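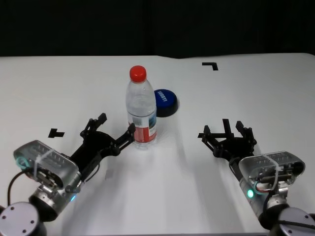
Home News Exhibitions Members Minutes Contact

Vudstead Photographic Society
Minutes of the meeting held Jan 21, 2020

Present: Delphine Pennington (chair), Demetrius Baptiste, Aurelio Montoya, Sewwandi Munshi (minutes)
Apologies: Ingrid Lindqvist

1. Minutes of the last meeting
Agreed, with one correction. Demetrius did not "welcome" the Sollix proposal. He asked for it to be recorded that he had listened to it.

2. Portrait exhibition
Delphine reported that the Khondokar Gallery has offered its upstairs room for our portrait show. The gallery says 3000 people came through its doors last year. Aurelio asked how many of them went upstairs. Delphine did not have a figure and will ask for one.
The gallery wants 242 pounds for hanging and lighting. Demetrius said that when we last showed there the lighting was two spotlights, both pointing at the fire door, and he would want to see the new ones before we paid. Agreed that he and Aurelio visit before anything is signed.

3. Selection
There was a long discussion about whether members should choose their own prints. Sewwandi thought most would send the same picture they sent last time. Delphine said a guest selector would settle it. Aurelio doubted that it would settle anything, but had no objection if the selector came free of charge.
Agreed: up to 4 prints per member, mounted, no frames. Titles to be kept short. Demetrius asked that "Untitled" be allowed only once per person.

4. Sollix scanning offer
Sollix has quoted for scanning the society's old negatives, which our list puts at 1648. The quote mentions "enhanced restoration". Nobody present could say what that involves and the brochure is no help. Aurelio is worried that faces will be smoothed over, as happened with the sample strip he was sent. Delphine pointed out that the negatives are not getting any younger in the cupboard.
Agreed to ask for plain scans of one box, without restoration, and compare them with Ingrid's own. Decision put off until then.

5. Joint evening with Doststead
Doststead Camera Club has again suggested a joint talk on studio portraits. Last time they provided the speaker and we provided the hall, the heating and most of the audience. Sewwandi to reply that we are willing if costs are shared, and to get that in writing.

6. Any other business
The backdrop stand is still missing a clamp. Aurelio thinks it was lent out. No one admitted to borrowing it.
Ingrid had sent a note asking whether the website could show more members' work. Deferred until she can attend.

Action: Delphine (gallery visitor figure), Demetrius and Aurelio (visit to Khondokar), Sewwandi (letters to Sollix and Doststead).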